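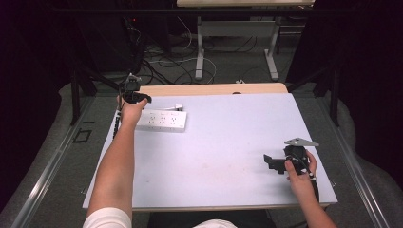 3.2 Standby load in shared workrooms

Standby load is the power drawn by equipment that is plugged in and doing no useful work. In earlier surveys it was estimated from rated values, which overstate the draw of newer chargers and understate that of older ones. We therefore measured it at the outlet. Readings were taken per strip and not per room, and strips were sorted by the number of sockets they offer. The smallest class is the white strip with three outlets in a single row and a small printed label above each socket, lying flat on the work surface. Larger classes were more often found on the floor or fixed under a desk. Strips placed within reach were switched off at the end of the day far more often than those on the floor, and this difference held at both sites.

The Girnley site contributed 14 rooms and the Brerell site 30. Each strip was logged at intervals of 2 minutes through May. A strip was classed as idle when its draw stayed below the threshold set by Limsakul and Phuthong in the pilot at Nakpan. Short spikes caused by battery top-up were left in the record, as removing them lowered the nightly total without changing the ranking of the rooms.

Surface color was recorded because it affects how readily a strip is noticed. White housings on pale tops were missed more often in the walk-through audit than dark housings on the same tops. Plain off-white surfaces were coded as the lightest of the four background classes (Figure 4). 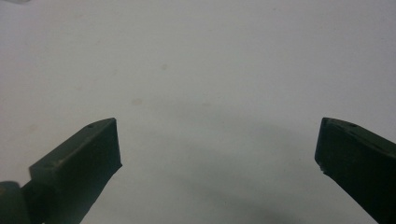 Figure 4. Off-white surface, lightest background class.

Background class had a weaker effect than placement. Once strips on the floor were excluded, the gap between the lightest and darkest classes narrowed at Girnley and was no longer significant at Brerell. The Brerell rooms are cleaned in the evening, and cleaning staff may have switched off strips that occupants had left on. We had no means of separating the two. The Cornik loggers do not record who operates a switch, and the 400 paper slips handed out for this purpose were returned too unevenly to be used.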